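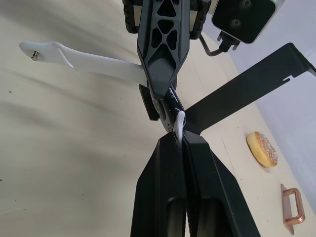
A gripper closes on a small white plastic hook, with a doughnut and a copper-colored handle on the table beside it.

Can a robot do the boring jobs yet?
11 Jul 2022

I spent my Monday watching robot arms pick things up, and I had a better time than I expected! Durketance, a small outfit out in Skasden, wants to know if a machine can take over the fiddly handling jobs that fill a shift in a hardware store (and, one day, the ones in my kitchen).

The short answer is kind of. Nabila Radwan runs the trials, and she's got a list of 97 objects she wants the arms to cope with before she'll let them near a real stockroom. Since May they've passed 11.

"People ask me when it'll do the dishes," she told me. "I'd be happy if it could put a bracket back on the right shelf."

I get it now. Metal parts are stiff and oddly shaped, so a bad grip shows up fast. Soft things like sponges and pastries are a whole other headache, and you can't pinch them the way you'd pinch steel.
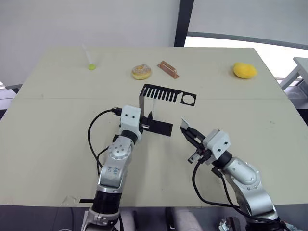

Two arms at the table, one of them clamping a bent black bracket. Along the far side are a donut, a copper-colored piece and a yellow sponge.

Fikri Khoo, who's on the software side, says the team has logged nearly 800 attempts so far. He wouldn't give me a success rate, but he did say the arms are still a lot slower than he is, and he's not a fast worker (his words!).

I asked if I could have one for laundry. He laughed for a while.

The next step is a trial at Herrera, the hardware store on the other side of town, where the arms get five shelves in the back room and a person standing by the off switch. I've already asked if I can come and watch.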